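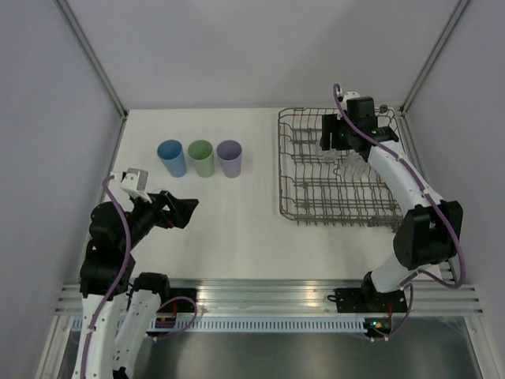 Cups and glasses have always been the part of washing up that I put off, and for years I stuffed them into the rack wherever they would go, right on top of the cereal bowls. I do it in smaller batches now, and I'm so much happier for it! The plastic goes to one side and the clear glass goes into the rack, the way the blue, green and purple cups stand on the left with the glassware in among the wires on the right. Plastic will forgive you if it gets knocked about a bit, but glass wants a spot of its own, between two tines if you have a rack with the tall wavy kind.

Give the rack itself a look before you start, too. Mine gets a chalky film along the bottom (our water here in Margate is terribly hard), and I soak it in the sink with 2 cups of white vinegar and enough warm water to cover the wires. Thirty minutes or so, a going-over with an old toothbrush, a good rinse, and it's ready for another month of dishes.

When it comes time to put things away, clear yourself a stretch of counter first. I can't say this strongly enough, having once tried to unload a full rack onto a counter covered with mail and half a loaf of bread. Wipe it down, dry it well, and line up the cups toward the back so the front stays open for the glasses, which are hard to see on a pale surface and very easy to catch with a sleeve.
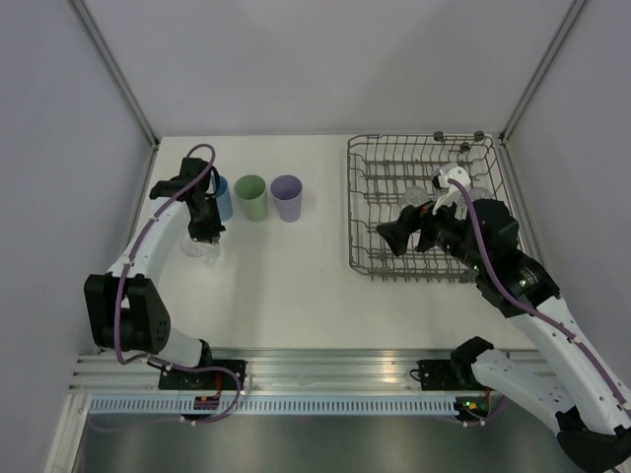
Colored cups in a row at the back, clear glass set down just in front.

Check each glass against the light before it goes in the cupboard, and run a fingertip gently around the outside for chips. Spots come off with a dry cotton towel, the flat-woven sort, washed without fabric softener so it doesn't leave streaks. I keep two on the oven door and swap them when the first one gets damp.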